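Opportunities > Research > Calls for participants

3 min read

Participants wanted: table clearing with a hand-held gripper (Plallero study, second round)

Quick one as we need names by the end of the month. We're after people to pick things up off tables and put them down again, using a gripper you hold in your hand. No robot experience needed. No coding. If you can tidy a desk you can do this.

Background, short version. In the first round we collected 2654 demonstrations, all by hand, no robot arm involved. After throwing out the bad ones (dropped objects, lost tracking, people stopping to chat) we had 1606 to train on. The policy trained on those did well on bare tables and poorly on cluttered ones. Cables were the worst. Mugs fine, phones lying flat hit and miss.

So round two is clutter only. Shared tables, meeting tables, the sort with chargers and cups and somebody's glasses on them. Nothing gets arranged for the gripper's benefit.

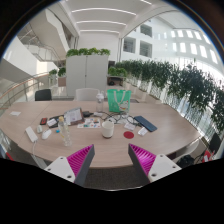
Mebrat Gebretsadik, who gets the last word on this bit, says the slow demonstrations were more use to her than the quick tidy ones, and would people please stop trying to beat the clock. If you miss a grasp, open up and go again, she wants those kept in as well.

What you'd do: one session, two hours with a break. Short practice first, then sets of pick and place on three differnt tables. You hold the gripper in whichever hand you prefer. We record the camera view and the finger opening, plus sound only if you agree to it.

Who: 18 or over, comfortable standing for 20 minutes at a stretch. Left handers very welcome, we had hardly any last time. Glasses fine. Not suitable if you have a current wrist or shoulder injury.

Places: 181. Roughly 300 people wrote in for round one so don't hang about. If you took part then you can apply again, say so in your message.

Payment: voucher on the day, travel refunded with reciept.

To apply: message Hagos Shiferaw at the Flerken desk, subject line "Plallero round two", with your age, which hand you write with and any mornings you can't do. Sessions run through August. Consent form comes with the reply, please read it before you turn up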